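About Jostholm

Jostholm is a commercial laundry and linen rental company. We supply flat linen and workwear to hotels, restaurants, clinics and small care homes, and we wash customer-owned textiles under contract. The company operates one processing plant and one transfer depot, both in the Grollby district.

The business was started by Lambros Rallis and Zübeyde Toprak in a rented unit with two washer-extractors and one flatwork ironer. The first contract was table linen for a group of restaurants. Hotel linen followed in the second year of trading and is now the larger part of the work by weight. Garment processing was added when the present plant was built. The original unit was kept and serves as the depot.

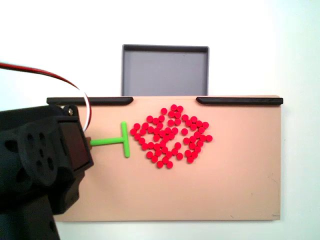

Jostholm is privately owned. The two founders hold the shares and both still work in the business. Lambros Rallis is responsible for plant and engineering. Zübeyde Toprak is responsible for contracts and purchasing. Day-to-day production is run by Yavuz Coşkun, who joined as a wash operator and has been plant manager since the move.

What We Process

Flat linen covers sheets, duvet covers, pillowcases, tablecloths and napkins. Terry covers bath towels, hand towels, bath mats and robes. Workwear covers kitchen whites, tunics, coveralls and lab coats. We do not accept leather, suede, down-filled items or carpets. Curtains are accepted by prior arrangement and are processed on Saturdays, when the wide ironer is free.

Rental linen is our own stock. It is a 50/50 polyester-cotton blend for sheeting unless the customer specifies all cotton, which carries a higher rate and a longer ironing time. Our standard hotel towel is 500 grams per square meter. Heavier towels can be supplied but take longer to dry, and the rate reflects this. Each rental item carries a heat-sealed chip in the hem. Customer-owned items are identified by net bag and barcode, or by chip where the customer has paid for tagging.

The Plant

Soiled linen enters on the north side and clean linen leaves on the south side. A full-height wall separates the two areas, and staff who move from the soiled side to the clean side change their outer clothing and wash their hands at the crossing point. Air pressure is kept slightly higher on the clean side.

Sorting is by item type, color and soil level. Sorted loads go to a tunnel washer with a capacity of 900 kilograms an hour on hotel linen. Small lots and workwear go to open-pocket washer-extractors. Water from the final rinse is filtered and reused in the prewash. Heat is recovered from the drain water by a plate exchanger and is used to warm incoming cold water. The exchanger was resized after the first winter; the unit originally fitted was too small for the flow and fouled with lint about every ten days.

Clinic and care home linen is washed at a minimum of 71 °C, held for at least three minutes plus mixing time. Temperature is logged for every load. The logs are kept for two years and can be inspected by the customer on request. Chemical dosing is automatic, and titration checks are made by hand at the start of each shift – the dosing pumps drift, and the alarm limits on them are too wide for our purposes.

Sheets and table linen go directly from the press to the ironers. Towels are fully dried, folded by machine and stacked by hand. Workwear passes through a tunnel finisher and is hung, or folded if the contract calls for it.

Quality and Rejects

Aishwarya Gowda heads quality and textile testing. Her team pulls samples from each customer's linen on a fixed rotation and checks whiteness, residual alkalinity, moisture and tensile strength. Stained items are rewashed once by a separate process. Items that fail a second time are withdrawn. Torn sheets of sufficient size are cut down to crib sheets or pillowcases in the sewing room, and the remainder is sold by weight as wiping cloth.

Rental customers are not charged for normal wear. Charges for loss or damage are set out in the contract and are based on the age of the item.

Collection and Delivery

Routes are planned by Eylül Bozkurt, who also handles customer service for the depot. Trucks carry clean carts out and soiled carts back. Soiled carts are covered, and the load area is divided by a fixed partition. Carts are washed and disinfected before they return to the clean side. The standard service is three deliveries a week. Daily service is available to sites using more than 375 kilograms a week. Sites using less than 200 kilograms a week are served from the depot.

Customers on the Minja schedule system can view deliveries, shortages and stock on site. Others receive a printed note with each cart. Shortages should be reported within one working day so that a recount can be made while the load record is open.

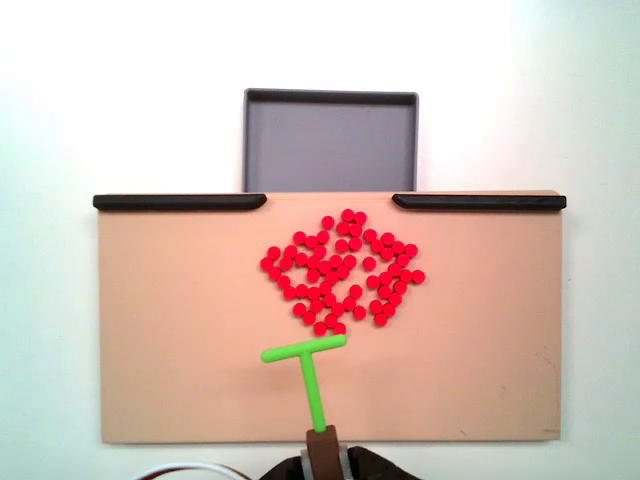

Working at Jostholm

The plant runs two shifts, Monday through Saturday. New operators are trained on sorting first, then feeding, then washing. Training on the tunnel washer takes nearly three months and ends with a practical assessment by Yavuz Coşkun. Maintenance openings usually come up in October, ahead of the annual shutdown. Applicants should hold an electrical or mechanical qualification. Steam experience is useful but not required.

Applications and contract inquiries are taken at the Grollby office, extension 1394. Plant visits for prospective customers are by appointment on weekday mornings. Closed shoes are required on the production floor.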